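Ticket: Greens go dull when the newsletter is exported for print
Opened by: Graziella Orlandini
Assigned to: Higinio Galindo
Status: Solved (and I'm thrilled!)

Hi all, I've moved our club newsletter over to Caputo and I love it, the text flow is so much better than what we had. One snag. Bright greens look great on screen, but in the exported PDF they come out closer to mustard. Reds and blues are fine. I've tried both export presets and restarted twice.

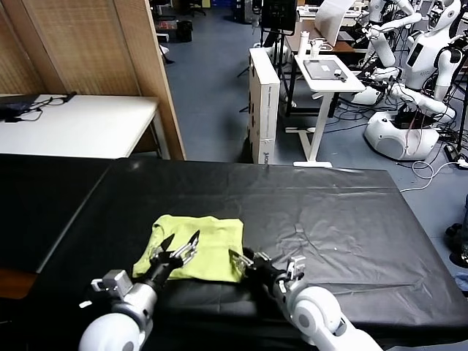

Issue 93

Reply from Higinio, 10:15 a.m.
Thanks for the clear report! Very bright greens are hard for four-color printing, so a small shift is normal. Mustard is too far, though. Which paper profile is set under Document > Output? And does it happen with a brand-new file?

Graziella, 10:40 a.m.
The profile says "Newsprint (old)". It must have come across with the imported template – I never picked it. A new file says "Coated" and the greens hold up beautifully.

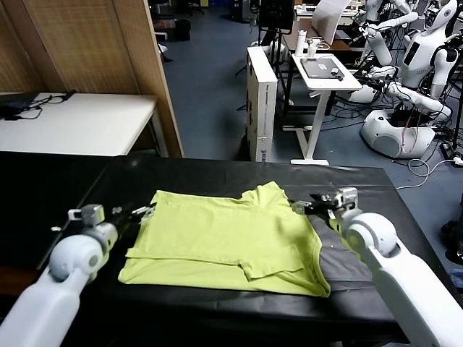 Yellow-green T-shirt, folded, on a black surface

Higinio, 11:05 a.m.
Then we're nearly there. Set the profile to Coated, clear the preview cache, and export page 3 by itself. Clearing the cache can take up to 60 seconds on a long document, so let it finish before you click anything. 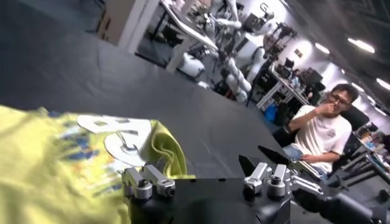
URNTON, October

Graziella, 1:20 p.m.
It worked! I printed page 3 on the office machine and the green is really green. A new puzzle: the contributor names have dropped to the footer font. Is that the same template?

Higinio, 1:35 p.m.
Same template, yes. Open Styles, find Byline, and change "Based on" from Footer to Body. Then choose Apply to All.

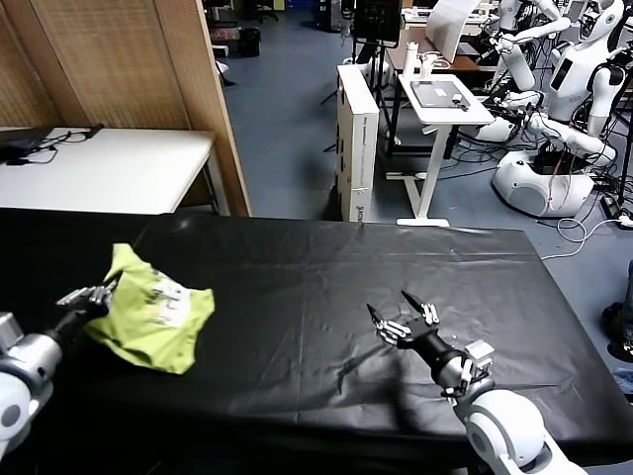
By Tiziana Colombo

Graziella, 2:10 p.m.
Names are back where they belong, and Tiziana is delighted. I've saved the whole thing as a fresh template and sent it to Amedeo for the Wurach edition – he had the same old profile. Please close this one, and thank you so much!

Closed by Higinio, 2:25 p.m. Import bug passed to Snežana.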